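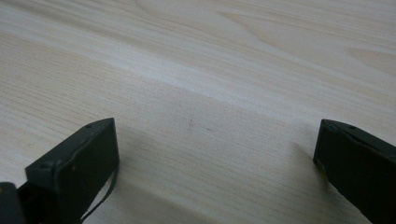 OK so, hi everybody, thanks for coming out on a Sunday. Wait for the back row to sit down. Thank Bláthnaid for the invite and for the loan of the clicker.

Start with the bell. Ring it once, don't explain, let it die away. Then: "How long did you listen before you started thinking about lunch?" (People laugh at this one, give them a second.)

I came to Zen sideways. I was 38, my knees were already bad, and my friend Declan Phelan dragged me along to an evening sit because he didn't want to walk in alone. He quit after a month. I'm still going, 11 years later, and he still asks me if I've reached enlightenment yet. No, Declan!

Next bit, what zazen is. Keep it short. Seated meditation, that's all the word means. In the Soto school you mostly just sit, facing the wall, eyes half open. In Rinzai you're more likely to be given a koan, one of those questions like "what was your face before your parents were born?" Say it slowly. Don't try to answer it, you always try to answer it and you always go over time.

Quick history, two minutes max. Chan in China first, the story of Bodhidharma and his nine years facing a wall (legend, say legend), then Japan, where Chan gets pronounced Zen. Eisai, then Dogen, who comes home from China in the 1220s. If someone asks about Korea and Vietnam, yes, Seon and Thien, same family, happy to chat over tea.

Counting breaths. We do this one together. One to ten on the out breath, then back to one. When I first tried it I got to four. Tell them about the morning I noticed I was on 26 and had been planning a grocery list the whole way (eggs, dish soap, stamps).

Five minutes sitting. Chairs are fine, feet flat. WATCH THE CLOCK, last time in May I let it run to about 11 and a man in front fell asleep.

Bell to end. Stretch. Questions.

If it's quiet, ask who got past three. Handouts are on the chair by the door, and the beginner sit is at 7 p.m., come a bit early so we can find you a cushion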